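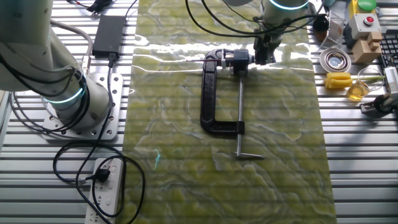 **Progress report to Ganora, May**

Prepared by Fenna Dewulf, Harner Workshop Library

The C-clamp group is nearly complete. Of the 48 clamps listed in the grant schedule, 18 had seized or bent screws and were set aside for repair. Vlastimil Kratochvíl has returned 15 of these to the lending shelf. The remaining 3 need new screws, on order from Duda.

Catalog entries now record frame material, screw type and handle type. Cast-iron frames with sliding T-handles are filed apart from the forged ones, as the load limits differ.

Spending on this line stands at 1,000 against the approved budget. No change is requested.

Open items:

- Load labels for the repaired clamps (Szulc)
- Shelf plan for the Ester branch, draft due in June
- Thread gauge: replacement quote not yet received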